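Pundel 双臂桌面套件:社团版

货号 603 | 适合高中和大学社团 | 整套自取或邮寄

大家好,我是 Kelechi Babalola,在学校带机器人社。这个页面本来是我给自己社员写的采购说明,后来隔壁几个学校老来问,Plarnari 那边的店主就干脆让我把它挂上来了,所以口气随便一点,别介意哈!

先说这套东西是干嘛的。我们社每年四月打 Rocha 杯,项目叫“装蛋”:碗里的鸡蛋,一个一个放进四格的透明蛋盒。听着像幼儿园手工对吧?我第一年也这么想,结果光练习就报废了一大堆蛋(后来学乖了,前两周只准用木头蛋)。Pundel 套件就是照着这类桌面任务配的,抓杯子、叠积木也行,不过我们主要拿它练蛋。

套件里有什么

机械臂 2 条,带底座和固定板
两指夹爪 2 个,已经装好
桌边夹具 1 个
电源和线材一包(线真的很多,先贴标签再插!)
Bidier 控制软件,社团授权,一学年
纸质手册一本,中文的,第 15 页的接线图请复印一份贴墙上

不含桌子、电脑、蛋。

我们用下来的感受

装起来比我想的快,Liên Bạch 带着两个高一的同学,一个下午就接好了。软件里最好用的是慢速模式,新手一律从慢速开始,我盯得很紧。夹爪开合的力度可以在 Bidier 里调,默认值对鸡蛋来说偏大,记得先改小再上真蛋。

不太满意的地方也有。线偏长,桌子前面总是一团,我们到现在也没理顺。另外软件的中文翻译有几处怪怪的,“归位”写成了“回家”,社员们倒是很喜欢,现在收工都喊“回家”。

桌面颜色建议选单色、哑光的。Onyekachi Eze 一开始铺了块格子布,腕部相机的识别结果乱跳,换成素色以后就好多了。

练习时的桌面
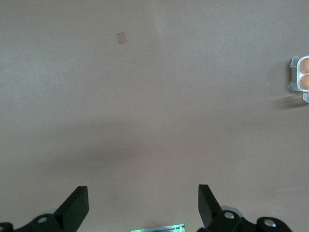
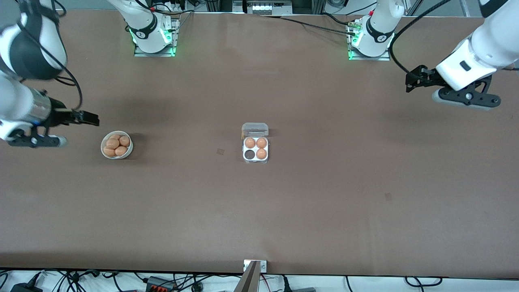
鸡蛋都是棕壳的,和桌面颜色不算远,想降低难度的话可以换白壳蛋。

常被问到的几件事

只有一条臂能不能练?能。装蛋用单臂也做得完,另一条可以先停在旁边。但 Rocha 杯的加分项要双臂配合,想拿名次还是得两条都练。

桌子要多大?我们用的是长桌,两个底座都装在靠后的一侧,前面留出来放碗和蛋盒。桌子一定要稳,晃的桌子别用。

蛋盒有讲究吗?买超市那种四格的就行,盖子先翻开,朝后放,免得挡夹爪。

坏了找谁?先找 Yakubu Onuoha,他管售后,晚上八点前一般都回。寄修的时候把夹爪单独包好,别跟底座塞一起。

价格和租借

整套租一个学期 2000 元,押金另算。单买备用夹爪 659 元一个,建议社团至少备一个,比赛前一周再下单肯定来不及。续租的社团不用重新签软件授权,跟 Yakubu 说一声就行。

下单时备注一下学校名字和社团人数,我会把我们自己的练习计划表也发过去,里面有每周的任务和评分办法,拿去随便改!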